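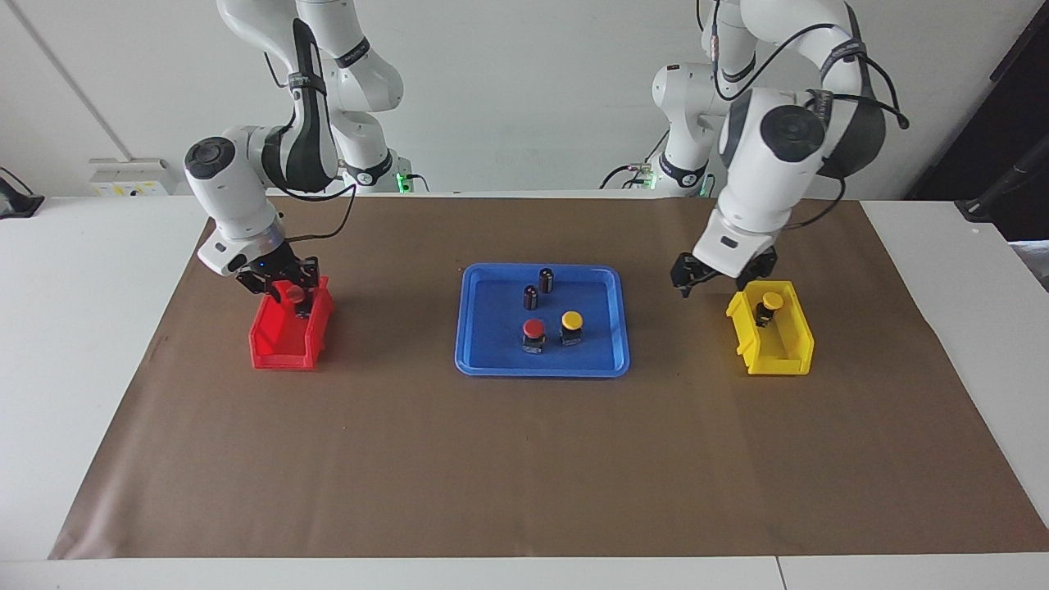 3. Data Collection

Research > Robot Learning > Papers

March 2, 2021
By Tracey Ellwood and Gareth Dunmore

Figure 1. Two-arm sorting task. Red and yellow parts go to the bin of the same colour; the tray between the bins holds the parts still to be sorted.

We recorded 400 demonstrations of the task in Figure 1 by teleoperation. Three operators at the Presgate lab shared the work, each after 70 practice runs that were not kept. Each arm served the bin on its own side. Part positions on the tray were changed by hand between episodes. An episode was discarded if a part was dropped or placed in the bin of the wrong colour, leaving 253 for training. Failed grasps followed by a successful retry were kept and labelled as such.

This site uses cookies. Manage your preferences.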